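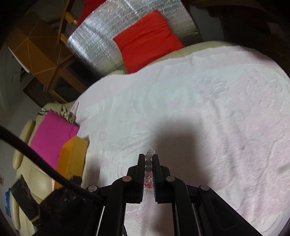 **手持夹爪采集规范**，业内多简称“手采规范”，是指用手持式夹爪工具在普通居室里记录抓取动作时所遵循的一整套约定。它管的事情相当琐碎，从出门前拧哪颗螺丝，到一段记录算不算数，都有说法。目前流传较广的文本有两种，一种出自 Tumonance，一种是 Vareo 在其基础上改写的简本，两者条目大体相通，措辞和编号则各有各的脾气。

## 沿革

早期的做法相当随意，各家有各家的习惯，同一个“拿起来再放下”的动作，有人从手伸出去算起，有人从指垫合拢算起，数据放到一处便对不上了。Tumonance 在 Prisville 做入户采集时积攒了厚厚一叠现场笔记，后来整理成册，这便是规范的初稿。初稿写得很啰嗦，连鞋套该放在门里还是门外都有一段，不过老采集员们至今还爱翻它，说里头有不少后来被删掉的好经验。

Vareo 的简本删去了许多解释，只留下条文，适合打印出来夹在工具箱盖里。两种文本并存至今，新人通常先读简本，遇到疑问再回头查初稿，也是一种蛮舒服的学法。

## 工具检查

每次开工前，应先空合夹爪，看左右指垫是否同时到达中线，指垫内侧的细纹有没有被胶屑或绒毛填住。连杆上的各处转轴要逐一轻拨，有涩感的当场处理，不要想着“先录一段再说”。线缆须留出足够的余量，手臂伸到最远处时也不应绷紧；在沙发、床铺这类软面上作业，还要留意线缆会不会拖动靠垫或毯子。

## 小件与软质背景

珠串、发绳、耳饰一类的小物件，历来是规范里篇幅最长的部分，也是大家争论得最起劲的部分。通行的要求如下：

- 夹持部位以物件中段为宜，两端应露出指垫之外，便于日后辨认；
- 透明或半透明的珠子容易与浅色织物混在一起，宜先试录，确认轮廓可辨再正式开始；
- 带线头的物件，线头不得卷入指垫与连杆之间；
- 物件若属住户所有，动手之前须征得同意，用毕放回原处。

毛绒毯的褶皱不必抚平。这一条常让新人觉得意外，他们总忍不住要把毯子铺得整整齐齐（谁家来了客人不是这样呢），可规范希望留下的正是寻常日子里的样子。反光材料的处理则要谨慎些：银色薄膜、镜面、亮面包装纸若在视野之内，应记入备注，并在光线变化后重新检查曝光。

## 分段与命名

一段记录从夹爪进入工作区开始，到物件离手、夹爪完全张开为止。初稿把单段上限定为60秒，简本放宽到70秒，理由没有写明，据说为此还有过好一阵子书信往来。每一工作日每人不超过600段，中途须安排休息，因为握持手柄的手一旦发酸，动作就会变得又急又硬，录下来也不好用。

失败的抓取同样保留，滑落、夹偏、碰倒旁物都照实标注，不许挑拣。Hanrahan 是一个专做标注核对的项目，它使用的对照表收有2000个物件名称，珠串按“柔性、多节、细小”归类，颜色另设一栏，由标注者自行填写。

## 居室礼仪

这部分放在册子的后半，读起来倒是最有人情味的。进门先与住户说清要录哪几个房间；信件、照片、药瓶等私人物品应请住户自己收好；家具如需挪动，先记下原来的位置。规范还建议，采集员在坐具上操作时不要把工具直接搁在面料上，应垫一块干净的软布，免得金属件勾丝。

## 争议

批评意见主要集中在备注一项。有人认为备注栏过于自由，同一块毯子在不同人笔下能有好几种叫法；也有人觉得，恰恰是这些零零散散的文字保存了现场的气息，统一成代码未免可惜。Vareo 曾在四月的一次修订中试行固定词表，随后又恢复了自由填写，词表改作附录，供愿意使用的人参考。

## 参见

- 指垫更换与保养
- 入户采集同意书
- 柔性物体抓取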